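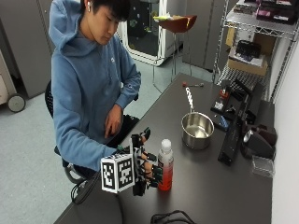 At the table, with a bottle of red liquid.

How to check a town's spending promise before you clap for it

The mayor of Kostthorpe has promised to fix the water mains again. There was a ribbon, a speech and a big check made of cardboard. The same pipes were going to be fixed under the last mayor, and under the one before that. Before you share the good news with your street, spend an evening finding out whether there is any money behind it. You don't need to be an accountant. You need a pencil, the town budget, and a bad memory for compliments.

Step 1. Write down the promise word for word

Get the wording from the town's own notice, not from what somebody heard on the radio. "We will replace the mains" is a promise. "We are committed to a process of replacing the mains" is a promise to hold meetings. Underline every verb. If the verbs are explore, engage, prioritize and roll out, you can probably stop here and save yourself the evening.

Write down the date it was made as well. You will want it when the story changes.

Step 2. Find it in the budget

Ask for the adopted budget, with the tables. The town will offer you a glossy summary with smiling children on the cover. Take it, thank them, and ask again. If the clerk says it is on the website, have the clerk show you where. In Kostthorpe the file was posted upside down and scanned so badly that the sixes looked like eights.

Go to the capital section. Running costs and capital costs are separate, and officials like to mix them when they talk. Paying a crew to patch leaks is a running cost. New pipe in the ground is capital. If the promise is for new pipe and you can only find money under "repairs and maintenance," what you have is more patching.

The mains project is called Cele in the papers, for reasons the papers don't give. Projects are often listed under a name you would never think to search for, so look up the ward and the department too. Cele turned up under Community Facilities, line 3006, between a parking lot and a clock.

Step 3. Look at the year

Budgets run over several years, and only the first year is real money. The later columns are hopes. If the first column shows a dash or a small amount for "planning," no one is digging this year, whatever was said at the ribbon. Check last year's budget for the same line. If the big amount was in the second column then and is in the second column now, it is being pushed along in front of you like a shopping cart.

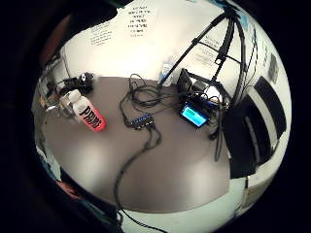 Issue 14 · Page 5

Step 4. Find out who gets paid

Ask for the bid notice and the award notice. They are different documents. The first says what the town wanted and the second says who got it and at what price. Compare the description of the work in both. When it shrinks between the two and the price doesn't, write that down.

For Cele the winning bidder was Vitetti, with Istier as its subcontractor. Look up each company in the business register. You are checking when it was formed, what it says it does, and where it is located. A company formed in July that wins a pipe contract before the leaves turn may be run by very gifted people. You are still allowed to ask what it has built before. Ask for the addresses of finished jobs and go look at one if it's close.

Don't accuse anyone of anything at this stage. A shared address may be a shared office building. Two directors with the same last name may never have met. You are collecting paper, and paper is a lot harder to sue than an opinion.

Step 5. Put your question in writing

Phone calls vanish. Send a letter or an email to the records officer, copy your council member, and ask for one thing at a time. Something like this will do:

"Please send me the signed contract for the Cele project, the payment schedule, and any progress report received up to 4th October. If any of these does not exist, please say so in your reply."

The last sentence matters most. Officials are comfortable ignoring a request, and much less comfortable signing a letter that says there is no progress report for work already paid for. Keep your question under 200 words. Long letters get answered in part, and the part is never the one you wanted.

Step 6. Go and look

Walk the route. A contractor who has been paid for trenching should have left a trench, or at least fresh fill and a bad patch in the road. Take pictures with a street sign in them and note the time of day. Talk to people who live there, though be careful with what you hear. Everyone remembers a truck. Fewer can tell you what was on the back of it.

Step 7. Compare and ask again

Lay the promise, the budget line, the contract and your own notes side by side. If they agree, say so publicly. It does happen, and a town that did its job should hear it from the same people who complain. If they disagree, take the gap to the next open council meeting and read it out from the town's own documents, with page numbers. Ask for the answer to be entered in the minutes.

You will be told that the matter is being looked into. Ask by whom, and by when, and put both answers in your file.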